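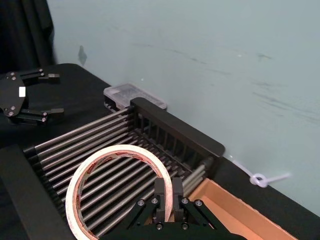 Jae-in Gil schreibt, in der Werkstattordnung ihres Vereins sei für Klebebänder bislang kein fester Platz vorgesehen, und bittet um Auskunft, ob sich eine liegende Aufbewahrung auf einem Gestell mit Metallstäben empfiehlt. Die Rollen würden derzeit dort abgelegt, wo gerade gearbeitet wird. Zu klären sei ferner, ob die Bänder bei längerer Lagerung Schaden nehmen und wie mit Kleinteilen zu verfahren ist, die in unmittelbarer Nähe in durchsichtigen Dosen stehen.

Veröffentlicht am 2020-12-03 von Jae-in Gil, Werkstatt Cullstead

Trustel

Gegen die liegende Aufbewahrung bestehen grundsätzlich keine Bedenken. Es ist jedoch darauf zu achten, dass die Seitenfläche der Rolle nicht auf einer staubigen oder klebrigen Unterlage ruht, da sich Partikel am Rand der Wicklung festsetzen und das Band beim Abrollen einreißen kann. Auf einem Gestell mit eng stehenden Stäben liegt die Rolle nur stellenweise auf. Bei langer Lagerung, insbesondere in warmen Räumen, können an diesen Stellen Druckspuren entstehen. In unserer Einrichtung ist uns dies im August an zwei Rollen aufgefallen, die unter einem Dachfenster lagen.

Wir haben daraufhin folgende Regelung getroffen:

Rollen in Gebrauch dürfen bis zum Ende der Arbeiten auf dem Gestell verbleiben. Vorräte sind in einem geschlossenen Karton aufzubewahren. Doppelseitiges Band wird getrennt von Kreppband gelagert und mit Trennpapier zwischen den Rollen gestapelt. Angebrochene Rollen, die älter als zwei Jahre sind, werden vor der Verwendung auf einem Reststück erprobt.

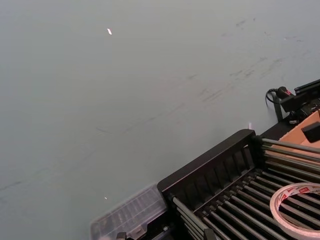

Klebebandrolle auf dem Stabgestell, daneben eine durchsichtige Box mit geripptem Deckel.

Hinsichtlich der Tischfläche wird empfohlen, Schlieren und Abriebspuren zunächst mit einem feuchten Tuch zu behandeln. Lösungsmittel sind nur nach Prüfung an verdeckter Stelle zulässig.

Cho

Stäbe reichen völlig. Bei uns liegt das Band seit 7 Jahren so, Beanstandungen sind nicht bekannt.

Wakanon

Ergänzend zu den Ausführungen von Trustel wird auf die Kleinteile hingewiesen. Durchsichtige Dosen erlauben zwar einen Blick auf den Inhalt, ersetzen aber keine Beschriftung. Bei einem Bestand von 1000 Schrauben ähnlicher Länge ist eine Unterscheidung von außen kaum möglich. Wir bitten unsere Mitglieder daher, Maß und Gewinde auf der Stirnseite zu vermerken und nicht auf dem Deckel, der erfahrungsgemäß vertauscht wird. Für die Beschriftung genügt ein Streifen Kreppband, der bei Änderung des Inhalts zu erneuern ist.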